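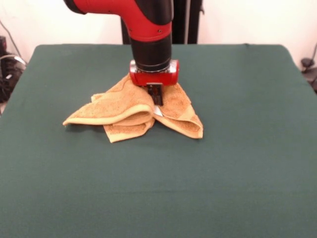

From: Henryk Malinowski
To: linen list
Date: 14/02/2024
Subject: Re: towels again — fold or roll?

Imre, quick one, between deliveries.

On Monday you wrote:

> We have 800 of the bath size coming from Grimar in May and I still
> don't know how Brosby wants them. Thirds then half, or rolled? Also
> do we go by the hem or by the label? The last lot were all over the
> place and the shelf looked awful.
> Imre Halász

Thirds then half. Rolled only for the pool baskets. Go by the hem — long hem to long hem, flatten, then fold. Label goes inside, always. Guests pick at it.

Terry is a pain becuase the loops grab each other. If it bunches don't tug at the middle, find a corner and shake it out.

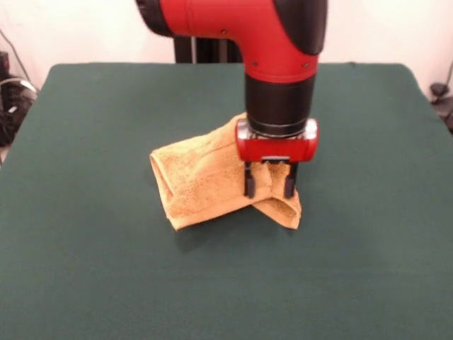 Yellow one, bunched. Left side folded over into a sort of tube, right flap lifted.

No good starting a fold from there. Open it flat first, every time, even if it costs you a few seconds. Sibiya did the last 100 that way and the stack stood up straight. 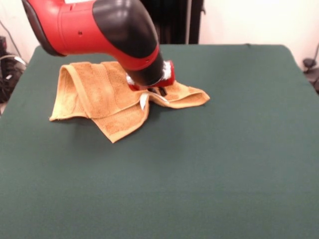
Care label sticking out near the middle, hem showing along the loop on the left.

Color: Zerkis calls it "honey", Grimar calls it "gold", same towel on the order sheet. Please dont shelve them as two lines again. Stacks of 5, folded edge facing out.

Still need a shelf count from you. Mine says 1,202 with hand towels and that can't be right.

Henryk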